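Cahier d'atelier, cellule Zodov
2019-08-14
Présents : Said Abou Zeid, moi. Fawzy passé en fin de journée pour l'alimentation.

Objet : reprise des câbles des deux bras, recalage du zéro, essais de préhension sur boîtes à bijoux.

1. État de la cellule

Châssis en profilé aluminium, inchangé depuis avril. Équerres du rail avant resserrées, celle de gauche avait pris du jeu. Les deux bras restent sur le même rail, bases aux deux extrémités. Said voudrait les rapprocher pour gagner en recouvrement au centre. Je préfère ne pas y toucher tant que le calage n'est pas stable : déplacer une base oblige à refaire tout le repère commun.

Papier peint sur les trois parois : on le garde. La question revient à chaque séance. Motif très chargé, bords colorés partout, donc mauvais pour la segmentation par seuil, mais c'est le cas défavorable qu'on veut couvrir. Si la détection passe avec ça au fond, elle passera dans le local de Dodstead, où les murs sont encombrés.

Paniers grillagés attachés aux profilés par colliers. Celui du montant gauche avance au-dessus du plateau et mange une partie du volume du bras gauche. Zone interdite ajoutée dans la configuration, marge 60 mm. À vérifier bras étendu, coude haut : je n'ai testé que coude bas.
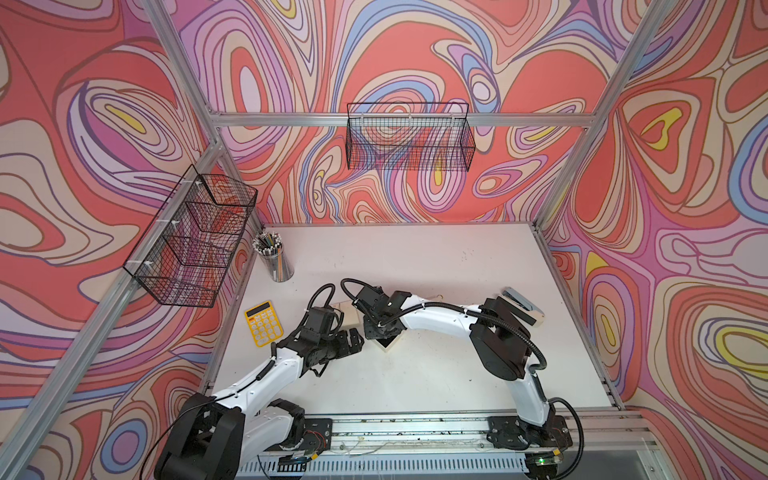
Câbles : la gaine annelée du bras gauche frottait sur le boîtier du poignet en rotation complète. Boucle rallongée, point d'attache remonté d'un trou. Sur le bras droit, le gros câble passe par-dessus le coude et ne gêne pas, mais il tire quand l'avant-bras est tendu vers le centre. Solution provisoire. Il faudrait un guide imprimé, Said a un modèle à adapter.

Connecteurs près des bases : toujours à l'air libre. Prévoir un capot. Deuxième fois que je le note.

2. Alimentation

Chute de tension constatée la semaine dernière quand les deux bras accélèrent ensemble. Fawzy a remplacé le tronçon commun par deux départs séparés depuis le bloc. Plus de reset du contrôleur droit sur toute la séance. Condensateur de 3 000 µF laissé en place côté droit, à retirer si les relevés restent propres.

Bornier Flostavus : une vis foirée sur la position 14. Position condamnée au feutre. Commander un bornier complet, les vis seules ne se vendent pas.

3. Recalage

Procédure habituelle : les deux pinces amenées au même point au centre du plateau, lecture des codeurs, calcul de l'écart entre repères. Première passe mauvaise, erreur de ma part (fichier d'offsets de la séance précédente encore chargé). Deuxième passe correcte, écart résiduel de 2 mm sur X, rien de notable sur Y. Z reste douteux, le plateau n'étant pas parfaitement plan côté rail.

À faire : mesurer la flèche du plateau à la règle avant de chercher l'erreur dans la cinématique.

Caméras de poignet : exposition fixée à la main. En automatique, la balance dérive vers le rose dès que les parois entrent dans le champ, et les objets crème deviennent difficiles à séparer du plateau blanc.

4. Essais de préhension

Choix des objets : des boîtes à bijoux crème, couvercle peint, intérieur velours noir. Faible contraste avec la table, arêtes adoucies, parois minces. Le velours absorbe la lumière et le fond de boîte ressort bien, ce qui donne un point de départ pour l'estimation d'orientation. Le couvercle, lui, n'offre que son dessin et son ombre.

Pose initiale volontairement désalignée. Les pièces droites par rapport au rail passaient déjà à la séance précédente, aucun intérêt à recommencer. 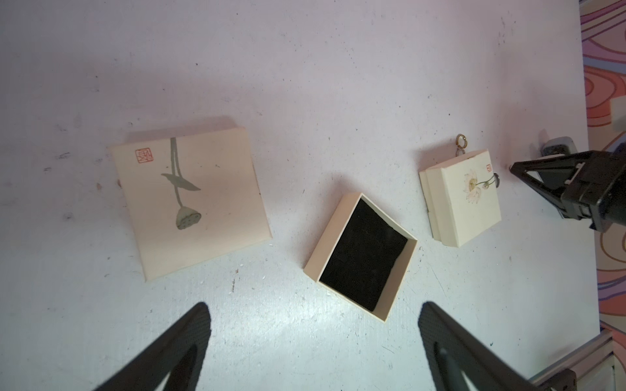 Caméra de poignet. Couvercle à gauche, base ouverte au centre, petite boîte fermée à droite. Pince de l'autre bras en entrée à droite.

Observations sur cette disposition :
- Base ouverte : orientation bien estimée, le contour du velours suffit.
- Couvercle : orientation instable d'une image à l'autre. La tige peinte est prise pour une arête. Essayer de masquer l'intérieur du contour avant l'ajustement.
- Petite boîte fermée : l'anneau doré et sa chaînette sont rattachés à la boîte par la segmentation, ce qui décale le centre. Filtrer par surface minimale, ou traiter la chaînette comme un objet à part. Said penche pour la seconde option. Moi pour la première, plus rapide à écrire.

Prise par la paroi : un doigt à l'intérieur, un doigt à l'extérieur. Plus délicate que la prise sur les deux faces externes, mais c'est la seule qui laisse le dessus dégagé pour l'autre bras. Limite de courant à garder basse, la paroi fléchit sous le doigt si on serre au réglage par défaut.

Autre difficulté : en approche rapprochée, la caméra ne voit presque plus que la pince et la pièce. Les repères de plateau sortent du champ et le recalage visuel n'a plus rien pour s'accrocher. Il faut figer l'estimation avant la descente et finir en aveugle sur les codeurs.
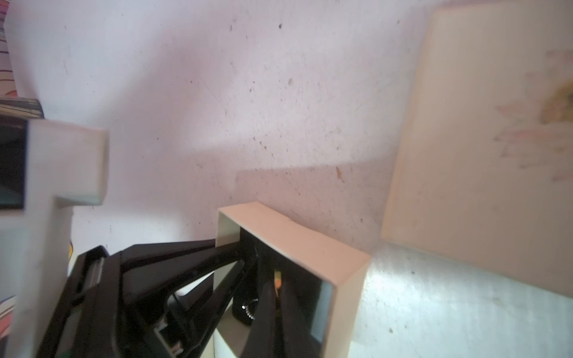
Vue rapprochée, pince engagée dans l'ouverture du cadre crème. Ressort visible au centre du mécanisme.

Le ressort : raideur à revoir. Le retour en ouverture est franc à vide, mou quand les doigts ont été maintenus serrés longtemps. Frottement probable dans les biellettes. Démonter une pince, nettoyer, regraisser légèrement, comparer avec l'autre avant de changer la pièce.

Taches et points sombres du plateau : ils génèrent de faux coins dans le détecteur. Nettoyage à l'alcool prévu, mais une partie sont des rayures et resteront. Relever le seuil sur la taille minimale des coins.

5. Suite

- Guide de câble bras droit (Said).
- Capot connecteurs, bases gauche et droite.
- Bornier Flostavus à commander (Fawzy).
- Planéité du plateau côté rail.
- Essai coude haut avec la zone interdite du panier gauche.
- Masquage du dessin des couvercles, puis reprise des essais avec la même disposition.
- Offsets : mettre la date dans le nom du fichier et refuser le chargement si elle ne correspond pas à la séance.

Configuration enregistrée sous zodov_cellule, branche principale. Clé du local laissée à Fawzy.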